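Sorting Day at Iltley: the gallery

We've been looking forward to putting this page together! The sorting corner has been up since September, and it's been lovely to see plain old rubbish get so much attention. Have a browse, and do borrow any idea you fancy for your own kitchen or hallway.

Grey bin, green bin
Two bins, side by side by the wall, and that's the whole set-up. We love the yellow-green one, it's so cheerful against all that white! Cans go in the grey and bottles go in the other. 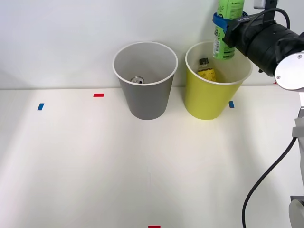
A can in one, a small bottle with a yellow label in the other, and a big green bottle right over the bin.

Choosing your colours
Pick two you can tell apart from across the room. We tried a pair of blues at Sullik first and people kept stopping to ask which was which. Grey with something bright has been brilliant.

Fancy a go?
The next sorting table is at Kassab, room 20. Bring a bag of clean empties (lids on is fine) and stay as long as you like.

Page updated 2024-11-29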